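Small Parts and Game Pieces: Storage Guidance for Shared Worktables
Issued by the Polta Household Workshop, Mon 22 July
Prepared by Impi Turunen

Loose dice, counters and tokens are the items most often reported missing from our tables. Members are asked to follow the practices set out on this page when a table is used for sorting, repair or packing.

1. Prepare the surface
Cover the middle of the table with one large sheet of plain white paper. Small pieces show up clearly against it, and crumbs or filings can be lifted away with the sheet. Tape the corners only if the table stands near a door or fan. Replace the paper when it is marked or creased.

2. Choose a box and open it fully
A plain cardboard box is sufficient for most sets. Retail cartons with a hang-tab hole may be reused — the hole is of no consequence unless the contents are smaller than the opening, in which case cover it from the inside with paper tape. Fold every flap outward before sorting begins. Stand the box to one side and keep the pieces in clear view until they are put away.

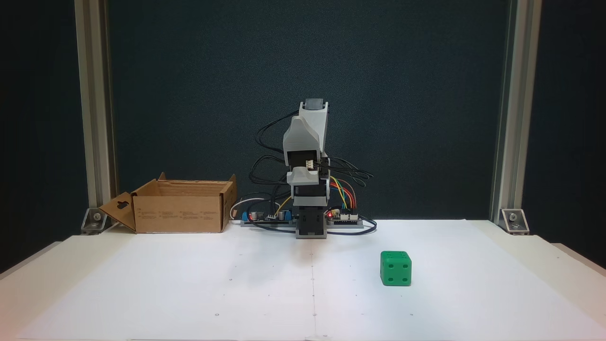
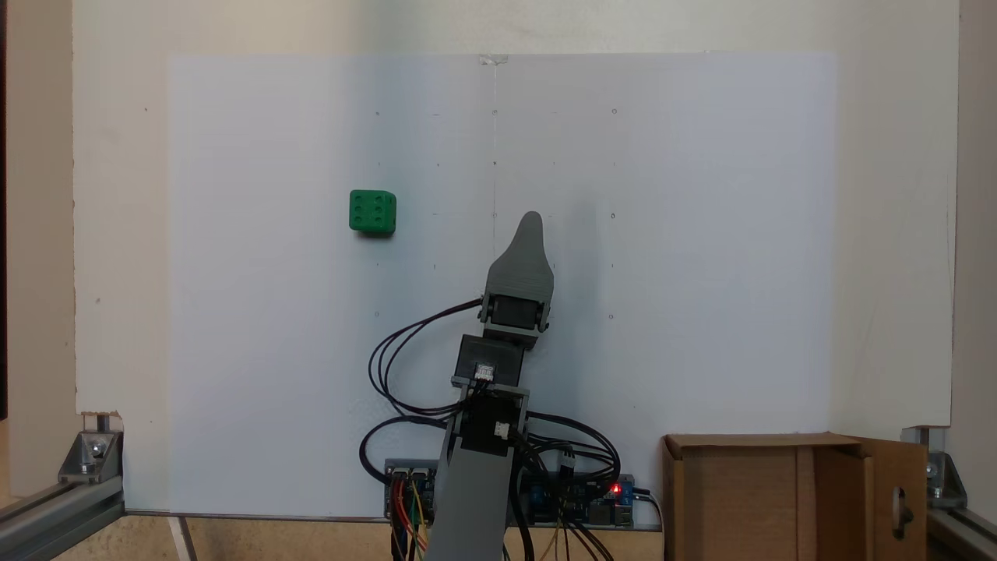
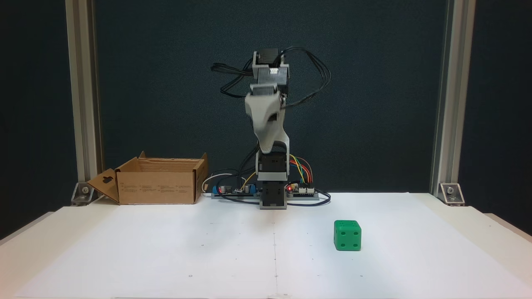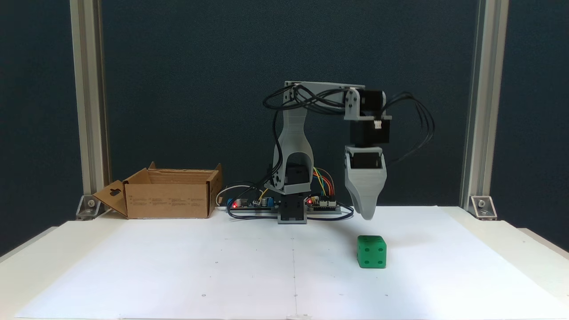

Open brown cardboard box at the worktable.

3. Keep cables apart from the pieces
Where powered equipment shares the table, leave a clear strip of surface between it and the items being sorted. A small cube can lodge under a loop of cable and remain there for weeks. Gather slack toward the back of the table where the equipment allows it.

4. Pack by size
Large pieces go in first, directly on the bottom of the box. Anything smaller than a standard die belongs in a paper envelope, folded twice and labeled in pencil. Do not use rubber bands on painted or soft plastic pieces — they leave marks in warm weather.

5. Label and shelve
Write the name of the set on the short end of the box and enter it in the shelf list. Boxes for the Flaltance collection go on shelf 8. Questions about the list may be directed to Tõnu Rätsep. The shelves will next be checked in September.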